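Bonne nouvelle pour celles et ceux qui bricolent des cellules à deux bras : Akell vient de publier son petit guide de bonnes pratiques, et je l'ai lu d'une traite hier soir (oui, même les annexes !). Il fait 110 pages, mais l'essentiel tient dans le chapitre 4, consacré aux câbles, aux fixations et aux accessoires posés sur la table.

J'ai appelé Celina Gajewski, qui a coordonné le texte chez Encombe. « On a dépouillé plus de 1082 fiches d'incident, et les câbles reviennent sans arrêt », m'a-t-elle raconté. D'où la règle que je préfère – chaque bras sur sa propre platine, et on vérifie le jeu du câble avant chaque série.

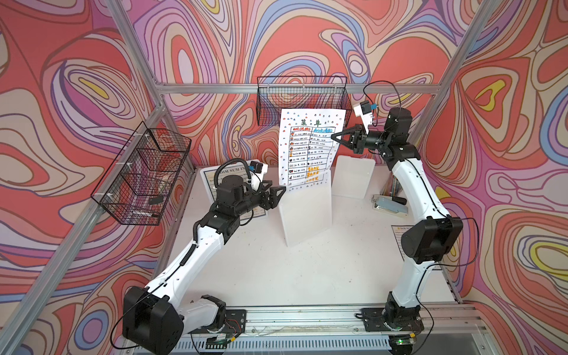 Deux bras à pince dans leur enceinte en profilés d'aluminium, avec un menu posé au fond.

Rien d'obligatoire pour l'instant, mais l'atelier de Pluditholm s'y met déjà, et moi je commence par mes câbles ce week-end !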